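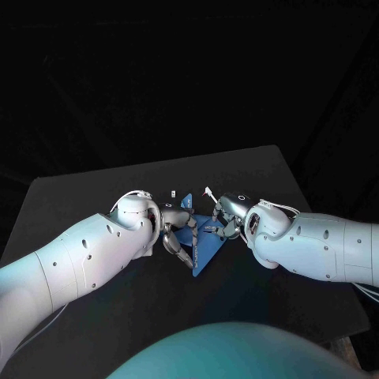

去Nilari垭口走那一圈,我拖了三年才去成,今年十月总算把假请下来了。本来想写成一篇正经攻略,结果翻笔记翻到的全是吃了什么、脚哪儿疼,那就随便写写吧。先说翻垭口那天,凌晨四点出的门,没有月亮,头灯照出来的就是脚前面那么一块地。照片里那张深灰得快发黑的桌面,远处那条边斜斜地过去,再往后就全黑了,什么都看不出来,我在山脊上往前看的感觉跟这个差不多:脚下是平的,看得见,再远一点就没了。我胆子不算大,那一段走得特别慢,后面的人大概急死了。

先交代一下路线。从Traduvano村口出发,沿着河谷往上,第三天住Kaczorowski山屋,第四天翻垭口,然后从北边的林子绕回来,前后六天。村里有班车,一天2班,早上一班,下午一班,下午那班经常不等人。我们就差点没赶上,是Renata跑过去站在车门口跟司机聊天,硬聊到我把包从厕所门口拖过来。

同行的两位介绍一下。Renata Nowakowski是我以前的同事,后来换了工作,见面少了,一起走路倒是越走越多。Chinyere Onyeka是她拉来的,第一次走多日的线,装备全是新买的,连吊牌都还有没剪的。我一开始有点担心她,走到第二天下午就不担心了,她上坡比我快得多,还能一边走一边说话。我上坡的时候谁都别跟我说话,问什么我都只能“嗯”。

第一天没什么可讲,就是沿着河走,路很宽,能过拖拉机。中午在一座木桥边上吃了带的饼和奶酪,奶酪已经有点出油了,很香。下午下了一阵小雨,我把雨衣翻出来穿好,雨停了。脱下来塞回去,又下。来回折腾了三趟,后来我干脆淋着走,反正晚上有炉子。

第二天开始爬升,当天要上125层楼那么高,这是Chinyere算的,她喜欢把爬升换算成楼层,说这样心里有数。我跟她说请不要告诉我,她说好,然后过半小时又报一次“还有一半”。不过那天的景色真是好啊!过了树线以后草全黄了,一大片一大片地往上铺,石头缝里还有没谢的小紫花,叫什么名字我查了两天也没查到,有认识的朋友麻烦留言(矮矮的,五瓣,叶子上有毛)。

说到背包,这次我下了决心减重,出门前在家里地板上摊了一地,拿出去的东西有:第二双鞋、一本书、折叠椅、半瓶洗发水。书后来特别后悔,山屋里晚上七点多就没事干了,我把压缩饼干包装背面的说明读了两遍。折叠椅倒是一点都不想。洗发水嘛,反正六天没洗头,戴帽子就行。

头灯要单独说一下。我用的是Zollix,旧款,买了好几年了,亮度够,就是开关太灵敏,在包里自己会亮。第三天晚上拿出来发现电掉了一大半,当时冷汗都出来了,第二天凌晨就要靠它。还好Renata带了备用的,她什么都带两份,我平时老笑她,那天晚上一句都没敢笑。现在我的办法是把电池倒过来装一节,用的时候再正过来,土是土了点,管用。

Kaczorowski山屋我要多写几句。网上能找到的介绍很少,我去之前以为就是个石头棚子,到了才知道有两层,楼下吃饭,楼上通铺。通铺的位置先到先选,千万别选靠楼梯的,一晚上都有人上上下下,木板咯吱咯吱的。我们到得晚,就只剩靠楼梯的。床位加晚饭一个人129块,收现金,刷不了卡,他们那儿连信号都要走到屋后面的大石头上才有一格。晚饭是豆子汤、土豆和一种酸酸的腌菜,汤可以添。我添了两回,Chinyere添了三回,厨房的大姐看她爱吃,最后直接把锅端过来了。

那里的炉子是烧柴的,热是真热,坐近了脸烫,坐远了后背凉。大家都把湿袜子挂在炉子上面的绳子上,一屋子的味道你们自己想象。有一对老夫妻是从另一边翻过来的,告诉我们垭口背阴那面有一段结了冰,有400米长,贴着左边走会好一些,左边石头多,踩得住。我把这句话写在了手背上。后来看到那段冰的时候,手套戴着,手背上写的什么根本看不见,幸亏Renata记得。

翻垭口那天的前半段开头讲过了,黑着走的。天亮是一点一点的,先是能看见自己的手,然后能看见前面人的背包,再过一阵子,左边那一排山尖就全出来了,粉的,后来变成橘的。我们三个站在那儿谁也没拍照,太冷了,手都不想掏出来。等想起来要拍,颜色已经过去了,变成普普通通的白天。垭口上有一堆石头和一根歪了的木杆,风大得站不稳,喝了口热水就往下走了。

那段冰,冰爪穿上走,慢一点,没出什么事。Chinyere之前没穿过冰爪,前一晚在山屋门口的空地上练了一会儿,绑带绕来绕去绑反了一回。真到了冰上她很稳,反倒是我,走完冰以后在一个完全没有冰的土坡上坐了个屁股墩,裤子上那块泥到现在也没洗掉。

下山的路比我想的长。北边的林子很密,路上全是松针,软软的,对膝盖好一些,可是树根多,老得低着头看。我膝盖从第四天下午开始疼,上楼不疼下楼疼的那种,登山杖往前一撑一撑地走,像个老太太。有个建议给膝盖不好的朋友,反着走可能会舒服些,北边上、南边下,南边坡缓。不过反着走的话,第一天就要背着满包爬林子里那段陡坡,你们自己掂量。

第五晚没有山屋,在林子边上搭的帐篷。水源就在旁边,一条小溪,过滤一下煮面。面是那种最普通的方便面,我往里加了一把从家带的干香菇,三个人头碰头地抢。半夜听到外面有东西在翻我们的锅,我小声叫Renata,她说是风。早上起来锅盖在五步以外的草里,我说你看,她还说是风。

最后一天走回村里是下午三点,离班车还有一个多小时,我们在路口的小店一人要了一大碗热汤面和一瓶汽水,吃完又要了一份炸饼分着吃。店里有只黄狗,一直趴在我脚上,挺沉的,我也没舍得动。

有人私信问费用和装备清单,装备清单我整理好了再发,大概要等到下个周末,最近加班。费用主要就是车票和山屋,其他都是吃的。问十月能不能带小孩去的那位,我觉得河谷那段可以,走到木桥玩一玩就回来,再往上我就不太敢说了,得看孩子走惯了没有。

还有,Renata说她的一只灰色手套找不着了,右手的,多半落在山屋那根晾袜子的绳子上。最近有谁要去的话,帮忙看一眼。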